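Reports > Koda Tableware Program > Progress

May
By Uliana Zinchenko
Print this page | E-mail this page

Progress report to Promirico: table layouts for the Hetside dining room

1. Status

Work on the storage and serving layouts is on schedule. The inventory of bowls, plates and serving pieces was closed this period at 261 items. Each item has a record giving diameter, height, stacking limit and condition. Hanna Stetsiuk checked the records against the shelves and corrected 8 entries, mostly heights measured without the foot ring.

Three layout types remain under study: flat, single riser and double riser. The double riser is likely to be dropped. It saves surface area, but the upper level is hard to reach from a seated position, and seated use is a requirement of the grant.

2. Spending

Costs are within the approved budget. The line for replacement bowls has not been used. Leilani Obi has asked that it be carried over to the next period — a written request will follow.

3. Single riser layout 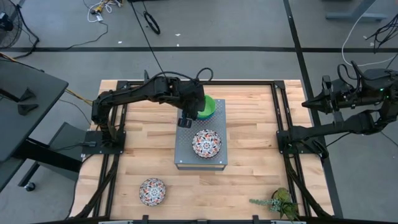 Bowls are the main load on the single riser layout, and their spacing decides how much surface is left for plates. The riser is used for pieces wanted first, with the remainder kept at table level. Perforated gray metal was selected for the platform. In the current arrangement the plain green bowl is at the back of the platform with a patterned bowl in front of it, and the second bowl of the same pattern is down on the wood. Splitting the patterned pair across two heights is under review. Zakhar Skoryk prefers to keep matching pieces on one level, which would require a deeper platform.

4. Next period

Lesia Kostiuk will draft the placement sheet for the single riser layout. Three trial meals are planned at Hetside, the first with the flat layout as a baseline. Golestani has been asked to quote for a deeper platform in the same finish. The quote is outstanding.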